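Astine Laundry Cell: Setup and Upkeep

Home > Galleries > Cells > Kestisville site
Page last changed 6/7/18

The laundry cell at Kestisville is a two-arm station for picking clothes out of a basket and getting them on and off hangers. It was built on a bench frame from the Osance project, with new panels and new wiring. This page covers the mounting, the cables, the grippers and the weekly checks. Drawings and the parts list are in the cell binder.

Mounting

Both arms sit on one metal rail along the front of the cell. Each arm has its own black mounting plate, and each plate is bolted down separately, so either arm can come off without moving the other. Before loosening a plate, mark its position on the rail with tape on both sides. A plate that goes back even slightly off its mark will put the gripper in the wrong place at full reach, and the whole arm will have to be taught again.

Tighten the plate bolts in a cross pattern, in two passes. Run the arm slowly through its full reach with nothing in the gripper, then check the bolts again. Bolts that turn on the second check get replaced. Do not add thread compound to an old bolt.

Wipe the rail before sliding anything along it. Lint packs into the slots of the extrusion and holds the T-nuts crooked. A plastic scraper and a shop vacuum will clear it. Compressed air only moves the lint into the vent.

Cables

The power and signal lines for each arm run in corrugated conduit along the links. The conduit has to be long enough for the elbow to fold completely and short enough to stay clear of the basket. Set the length with the elbow closed, then open the arm and look for slack at the wrist. If a loop hangs below the gripper, pull it back toward the elbow and clamp it there.

Ties go on the straight part of a link and never across a joint. Leave each tie loose enough that the conduit can turn by hand. The first set was pulled tight and cracked the conduit at the ribs.

Any cable that leaves the elbow outside the conduit should have its own strain relief at the lower end. Check it by holding the connector still and moving the cable. If the connector shifts, redo the relief.

Small boards at the front edge

The boards are open and collect dust. Power down, wait for all lights to go out, and brush them with a dry antistatic brush. Reseat every plug after brushing. Record the position of each wire before pulling it, as the replacement leads from Peng do not use the same colors as the originals.

Keep loose leads off the grille. A lead that lies in a slot will get nicked the next time the grille is lifted.

Grippers

Finger alignment matters more on thin cloth than on anything else the cell handles. Close the fingers on a single sheet of paper and pull. The paper should drag evenly along the whole tip. If it swings to one side, loosen the finger screws, close the gripper on a flat shim, and tighten the screws with the gripper still closed.

Replace the finger pads at 400 hours or when the edge has gone round. Pads that are rounded will pick up two layers of cloth at once, and the fault looks like a vision problem until someone checks the fingers. Both grippers get new pads on the same day. A new pad working against an old one on the other arm gives uneven pull when a garment is held at both ends.

The module on each wrist is cleaned with a lens cloth and nothing else. After removing one for any reason, repeat the wrist calibration. The last calibration of the left arm used 171 poses. Fewer will do if they include several low positions over the basket.

Gallery

Both arms at the teal basket, with the left gripper lifting a white garment from the pile. The conduit loop over the top of the left arm can be seen, along with the front rail and the small boards below it. Lavender T-shirt clipped to a hanger on the rack.

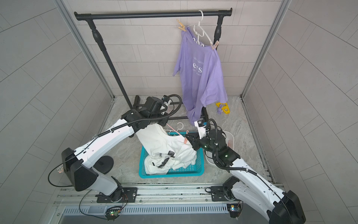
Weekly checks

1. Vacuum the rail, the floor and the grille. Lift the grille once a month and vacuum under it.

2. Check the mounting plate bolts on both arms by hand.

3. Bend each conduit lightly and look for cracks between the ribs.

4. Run the paper test on both grippers. Write the result in the log even if it passed.

5. Push the rack from the side. If the posts lean, tighten the lower joints and check the height of the top bar against the binder.

6. Check clothespin clips for weak springs. Throw weak ones out.

7. Pick up stray hangers and small items from the floor before restarting the program.

Spare parts

Finger pads, conduit and plate bolts are kept in the drawer marked Astine. Reorder pads when the last bag is opened. Conduit is cut from the roll to length; do not join two short pieces. Bolts come in boxes of 200 and should not be mixed with the shorter ones used on the panels.

Open items

The left elbow cable still needs a permanent clamp. The drawing for it is in the binder, and the part will be made in September with the next batch of brackets. Until then, check that cable at every startup.

The binder has no page for the wall panels. Panel removal steps will be added after the next wiring change.

Next gallery: Osance bench frame
Back to all cells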